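Re: [chores-list] can a machine do the dishes yet, or any of it 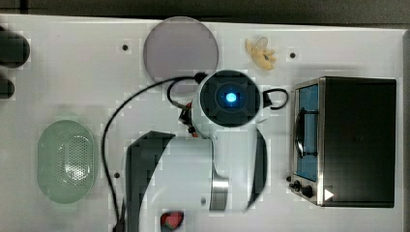 Wundgate, 1 October 2023

Quick one before I lose the afternoon. Replying inline because there were a lot of points and I only have answers to half.

> I keep reading that kitchen robots are two years off. They were two
> years off when I joined this list. My question is plain. If I put one
> in a normal kitchen tomorrow, what would it do for me that I'd notice?
> Not a demo. A chore, start to finish, while I'm in another room.

Start to finish while you're in another room: nothing. Not yet. I'd love to say otherwise.

If you stay in the room and you're patient, a few bits of chores. Putting a thing that's on the table into another thing that's on the table. Opening a door with a decent handle. That's a slice of tidying up, and it's slow.

Picture up top is the kind of table I mean. One white arm, a plate, a green colander, toaster oven on the right, toy strawberry down at the bottom. Looks like nothing. Every item on there is a separate headache though.

> What's so hard about a plate? It's flat, it's round, it doesn't move.

Flat is the trouble. A two finger gripper wants something to close on, and a plate lying on a table gives you a rim a few millimeters up and that's it. People slide a finger under without thinking. Or they drag it to the edge of the table and take it there. You can teach an arm the drag-to-edge trick, and then you move the plate closer to the wall and it has no idea. Pale plate on a white table doesn't help the vision side either. We've had runs (diffrent table, same idea) where the thing reached for the shadow.

Colander is easier. There's a side to it. But holes confuse some depth sensors, you get a sort of mush where the bottom should be.

> And the oven? Somebody on here said ovens were solved.

No. Opening one particular oven was solved, by one group, for that oven. We ran the door task at the Mokenport shop over last winter, started in December. 100 tries on the same toaster oven, bolted down, nothing else near it. Good numbers, I was pleased. Then shifted it 3 inches and rotated it a little and the numbers fell off a cliff. Retrained, came back. Swapped the oven, fell off again. So is that solved? Depends who's selling.

Knobs I won't even start on. Turning to a mark is ok. Turning to a mark on a knob where the mark has worn off, which is my knob at home, forget it.

> The Drondetti people claim 30 household tasks. What do you make of it?

Read the list of the 30 if you can find it, it was on their page and then it moved. A lot of them are the same task with a different object. Pick up cup, pick up bowl, pick up sponge. That's fair enough as research but if I hired a person who said they had 30 skills and it was that, I'd want a word. To be fair to them they publish the failures too and most don't.

The Szénási write-up is more useful IMO. Longer, duller, and it has a table at the back of how often a person had to step in. 622 episodes, every stop logged with a cause. I went through the whole thing on the train. The causes that kept coming up: object slipped, object not where it was, cable snagged. Cable snagged!! I felt that one. Anyone who has run an arm with wiring looped on the outside knows it. You plan a nice path for the hand and forget it's dragging a hose around with it.

> Would you buy one?

For the house, no. Price aside, where does it go. My counter has a coffee maker, mail, and a bowl of stuff. An arm needs a clear space the size of the counter itself, and if I could keep the counter clear I wouldn't need the arm.

For the shop, already did, sort of. We have one loading trays at Mokenport and it earns its keep. Same tray, same spot, same part, all shift. The part comes in a fixture so it can't be anywhere else. If the fixture's off it stops and beeps and somebody walks over. That's a chore done, I'd call it, but look how much of the work is in the fixture and not the arm. Nobody builds a fixture for a strawberry.

Which gets me to the toy food thing, someone asked off list. Yes everyone practices on plastic fruit. It doesn't bruise, doesn't rot over a weekend, and you can drop it all day. The downside is you learn a grip that would turn a real one to jam. I'd like to see more results with real groceries, even if it's ugly. If anybody has run the same task both ways, toy and real, please post the numbers, even bad ones.

> Last thing. If you had to bet on the first chore that gets done properly
> at home by an arm, which?

Laundry folding gets all the press. I'd bet on clearing a table into a bin. Doesn't matter what order, doesn't matter which way up, a miss isn't a disaster if the stuff won't break. Loading a dishwasher is after that, well after, the racks are all differnt and so is everyone's opinion of how to load one.

I'm not going to put a year on it. Did that once on this list and it's in the archive.

Have to run. I still owe the list the gripper pad comparison from the spring, it's half typed up. Rubber ones wore out faster than the silicone, if that's all you wanted to know.

--
sent from the Wundgate bench
to leave the list, send a blank message with "unsubscribe" as the subject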